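BUILDING A SANDWICH THAT HOLDS
Speaker notes, Monday evening food talk, Lullater Hall

Before starting: water on the lectern, clicker checked, bread board out where the front row can see it. Ask who had a sandwich today. Ask who had one that fell apart. (Same hands, usually!)

Opening

Good evening! I'm so happy to see this room full for a talk about putting things between bread. I have been making sandwiches for other people for years now, first at the Tulier lunch counter and these days at Drurau, and I still get a little thrill when I cut one through the middle and every layer stays where I put it. Tonight is all about that. We'll do order, moisture and the layout of your work surface, and then you get to build your own.

A number to start with. Last year at Drurau we made 3,579 sandwiches, and 3,460 of them were cold ones. So when I say I have opinions about lettuce, please believe I've earned them.

[Pause. Let people settle. Late arrivals come in through the side door.]

Part one: what goes on the bottom

Most people start with the filling they're excited about. I get it, I do it at home! But the bottom layer has a job, and the job is to keep the bread from going soggy. Butter right out to the crust works. So does a slice of cheese. My favorite is a big ruffled lettuce leaf, dried properly, curly side up. The frills grip whatever you put on top, and a slick slice of lunch meat has much less chance of skating out the back when you bite.

Dry the leaf. I'll say it again later, and probably once more at the tables. Shake it, roll it in a clean towel, leave it for a minute while you get the bread ready. A wet leaf undoes all your good work.

[Do the towel roll here. Pass the leaf along the front row.]

The stem is a question I get every time. Keep it or snap it? I keep it if it's thin and snap it if it's thick, and if I keep it I let it point toward the edge so the middle lies flat. A fat rib under the meat makes the whole thing rock like a boat.
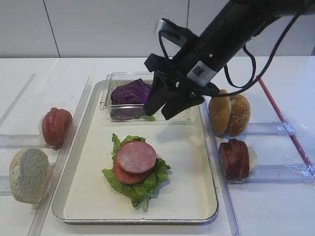
Lay the meat so every bite gets some. With round slices and a round bun you'd think there was nothing to discuss, but there is, and I love this part! Two slices piled dead center give you a thick middle and a rim of plain bread, so shift them apart a little, like the two bologna slices on the lettuce there, with the top one sitting off to one side and the lower one peeking out from under it. You cover more ground with the same amount of meat. With thinner slices, fold them loosely, because the folds trap air and make a modest filling feel generous. And please go easy: three folded slices beat seven flat ones in my book, and you'll still be able to close your mouth around it.

Part two: the crunch

Red cabbage! (Purple cabbage, if you grew up in my house. We'll argue at the break.) I'm crazy about it in a cold sandwich. It's cheap, it keeps in the fridge, it stays crisp through lunchtime, and it makes a plain bologna sandwich look like a party. Slice it as thin as your patience allows. Thick pieces are hard to bite through and drag everything else out with them.

You can use it raw, or you can wake it up with a pinch of salt and a splash of vinegar. If you dress it, squeeze it before it goes on. I keep mine in a small container at the back of my tray, and I take it out with my fingers or tongs so the liquid stays behind.

Put cabbage above the meat, with something sticky over it. Mayo on the inside of the top bun does the trick. Loose shreds with nothing to hold them will end up in your lap.

[Taste table: plain shreds in the left bowl, dressed in the right. Give this a few minutes, people like to go back for more.]

Part three: lay it out first

At Drurau we assemble on a tray with a raised rim, and I've started doing it at home too. Crumbs and shreds stay put, and the whole mess goes to the sink in one trip. Bread to one side, meats where you can reach them, the wet stuff at the back. Open every jar before you touch the bread.

Check the bread too, both sides, every time. Any mold and it goes out, the whole piece, no trimming. Soft bread lets mold travel farther than you can see.

Then build in this order:

Bottom bun, thin layer of butter or mayo
Lettuce, dry, frills up
Meat, spread or folded
Cabbage, squeezed if dressed
Mayo on the underside of the top bun
Lid on, gentle press with a flat hand, count to 7

That little press is my favorite trick of the night. It settles everything down before the knife goes in. Use a serrated knife and let it saw. Pushing straight down squirts the filling out the sides.

Hands-on

Tables by the window have the seeded buns, tables by the door have the Urrego rolls, which are crustier and want a bit more mayo. Hands washed first, please, the sink is behind the coat rack. Anyone skipping meat, the bean spread is at the end table and it goes exactly where the meat would go.

[Walk around. Look for wet lettuce. Spare towels are under the lectern.]

Questions I usually get: Can I make it the night before? Yes, but pack the cabbage separately. Toasted or not? Toasted if you're eating right away. Tomato? Between the lettuce and the meat, salted and patted dry.

Leftover cabbage goes home with whoever wants it. Bags are by the door.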